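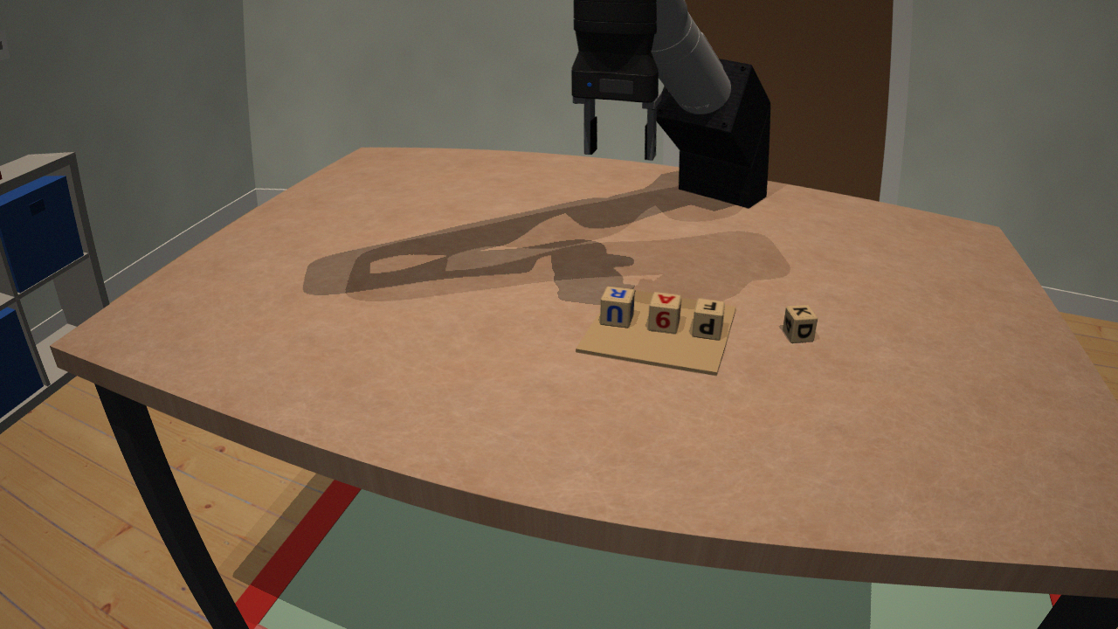
February 24, 2024
Block spelling, second batch

Long day at the desk, but a good one, and I want to get it down before I forget which settings I touched. Dirceu Lopes and I spent most of it on the letter block task in Pimeo (our simulator, for anyone reading this from the Ilport side), trying to get the episode count up to where training is worth starting again. We're at 700 usable episodes. The plan says more than 2,000, so there is plenty of driving left for everybody, and if you've been meaning to come take a turn on the controller, please do!

Quick reminder of the task for newer folks. Each episode has a handful of letter cubes and a flat tan board. The operator gets a prompt with a word and has to place the right cubes on the board in a row, in reading order, and leave any extra letter alone. Start positions get shuffled, and so does the angle of the board. We dropped the fixed starts in July after the policy learned to reach for the same spot no matter what was there, and I still feel a little silly about how long it took us to catch that.

The words for this batch come from F, A, R and K. I like this set a lot. You get FAR and ARK out of it without swapping any models, so two prompts can share one starting layout, and the policy has to pay attention to the prompt if it wants to do well. The trouble is the reading direction. From the wrist camera the letters can come out inverted, and a row that is perfectly good from the other side of the table looks backward. Dirceu and I went around and around on this over lunch. We settled on the far side, the side the arm is mounted on being the wrong side to read from only if we say so, and now we've said it in the prompt template: every prompt names the side the word is read from. Older episodes need that field filled in by hand. I started on it and got bored, so it's half done, sorry.
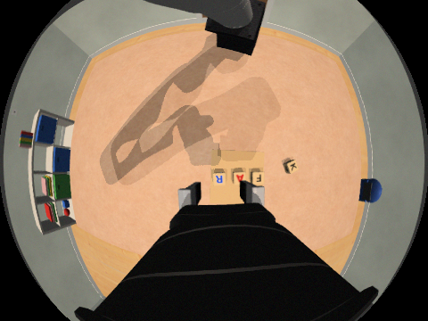 Wrist camera: F, A and R on the board (reads R A F from this end), K off to the right.

Things I noticed while driving. The wrist view is so wide that the cubes look farther apart near the middle than they do out toward the rim, and I kept closing the fingers early on the outer ones. Dirceu doesn't do this at all. He uses the wrist view for the last bit of the approach only and steers by the outside view until then. I copied him after lunch and my drops went way down, so I'd call that the house method for now.

Shadows are the other thing. With the light where it is, the arm throws a big layered shadow over the work surface, and when a cube sits inside it the letter colors get muddy. I thought about turning the shadow softness up to save the operators some squinting, then thought better of it. If we find it hard to tell a dark side face from a printed letter, the policy ought to meet that in training as well. I left the light alone for this batch and wrote a ticket for randomizing its position in the next one.

We threw out 78 episodes on review. Most were regrasps where the operator pinched a cube by the edge, let it swing, set it down and tried again. I went back and forth on those, and we ended up keeping 11 that recovered cleanly, tagged "recovery" so they can be pulled out easily if they turn out to hurt. The Odia loader ignores tags it doesn't know, so nothing should break over there, but somebody please check before the overnight job and don't take my word for it.
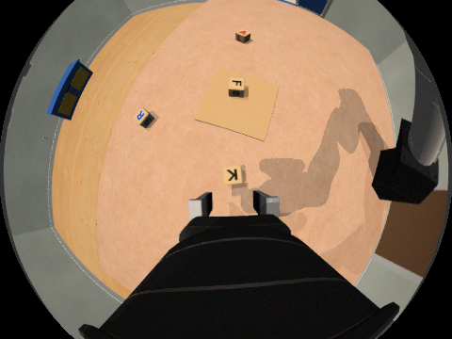
Should an episode be thrown out if the word is right but the row is crooked?
Keep it, as long as every cube is fully on the board and the order is right. We score order and placement, and a slope in the row costs nothing. Operators were wasting time nudging blocks straight, and all that nudging was showing up in the data as tiny pointless moves.

Still to do. Finish the reading-side field on the old episodes (me). Try the longer time limit, which Dirceu thinks will calm down the rushed placements at the end. Ask Staniforth whether they want the outside camera stream at full rate or if half is fine, since it's eating the disk. The controller's left trigger is sticking again, so use the other one, it's in the drawer under the monitor with the long cable.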